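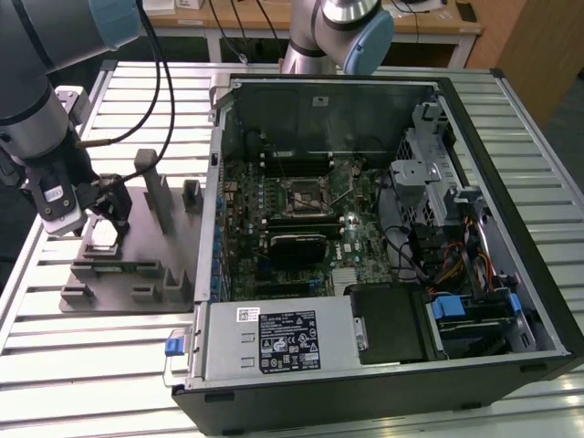

Revised handling rules for the disassembly cells

Revision 12 of the cell handling rules takes effect at the Studley and Medrano sites on 2026-02-23. It replaces the draft circulated in August and applies to every cell where a robot arm works inside an open computer case. Cells that only sort or palletize closed units stay under the general site rules.

The revision was prepared by Pirjo Valtonen (process safety) with Heikki Sjöberg (cell integration). The main changes are given below by section number. The full text is in the Kollow document library.

Section 2, incoming units. A unit may enter a cell only after it has been unplugged at the receiving bench and its power button held down with the cord removed. The receiving operator signs the unit card. Cell operators don't repeat the discharge step, but they do refuse any unit without a signed card. The power supply is treated as a sealed part at both sites. No cell program may include a step that opens the supply housing, and no hand tool for that purpose is to be kept at the bench.

Section 3, placement. Towers are worked lying on their side with the side panel off and the interior facing up. The case has to sit flat on the bench profiles with no loose screw or bracket underneath. Case position is checked against the taught reference before the first motion of each unit, including when the previous unit was the same model. In the August draft this check was required only at a model change. Sjöberg asked for the stricter wording after comparing case feet on units of one model and finding that they were not consistent enough to rely on.

Section 4, fixtures. A fixture plate on the bench counts as part of the cell. It appears in the collision model with its posts and holders at full height, and moving it by any amount requires the model to be updated and the speed-limited test run repeated. Fixtures carry a revision tag that matches the program header. If the two don't match, the program doesn't run.

Section 5, two arms over one case. This section is new. Where two arms can reach the same case, the volume above the case opening is a single shared zone, and only one arm holds the zone at a time. The waiting arm stays at its hold position with the tool above the rim of the case. Release of the zone is confirmed by position and not by timer. Programs written before this revision used a fixed delay, and 66 of them are still on the active list. They may be run at reduced speed until they are converted. The integration group will publish the conversion order by site.

Section 6, grippers and tool cables. The cable running from the arm to the gripper needs enough slack for full wrist rotation but must not be able to drop into the case at any taught position. Operators check the loop by eye at shift start and after any collision stop. Sensor and camera modules mounted at the gripper are included in the tool dimensions entered in the controller. Several cells had the fingers entered correctly and the module left out, so all tool definitions are to be checked against the mounted tool before the effective date.

Section 7, order of removal. The default order is cables, then drives, then expansion cards, then memory, then the board. Power and data cables are released at the connector. Pulling on the wires is not allowed, by gripper or by hand. Drive caddies with plastic latches are released at the latch, with the force limit set for plastic. An exposed processor socket is closed or covered before any metal part is lifted across the board. If the unit arrives with the processor already out, the operator notes this on the unit card so that the count at the recovery station agrees.

Section 8, entering the cell. Clearing a dropped screw or a snagged cable counts as entry. Both arms are stopped and the enabling key is removed, even when only one arm was moving. Reset is done from outside the guard by the person who removed the key. Teaching with a person inside the guard is limited to reduced speed, with the pendant in that person's hand and the second arm locked out.

Section 9, records. Each stop inside an open case is logged with the unit number, program revision and arm. The August trial at Stordale produced 1102 unit records, and 139 of those had no program revision filled in, so they could not be used in the review. The field is now mandatory and the log entry won't close without it. Camera recordings attached to a log entry follow the same retention period as the entry itself.

Stordale keeps its trial permit and stays on the previous revision until its guarding work is signed off. Units may be moved between Stordale and the other sites, but programs may not.

Shift leads at Studley and Medrano should collect signed read receipts from all cell operators before the effective date. Operators who are on leave sign before their first shift back. Questions on sections 2, 8 and 9 go to Pirjo Valtonen, and questions on sections 3 through 7 go to Heikki Sjöberg. Requests for a deviation are made on the usual form, one form per cell.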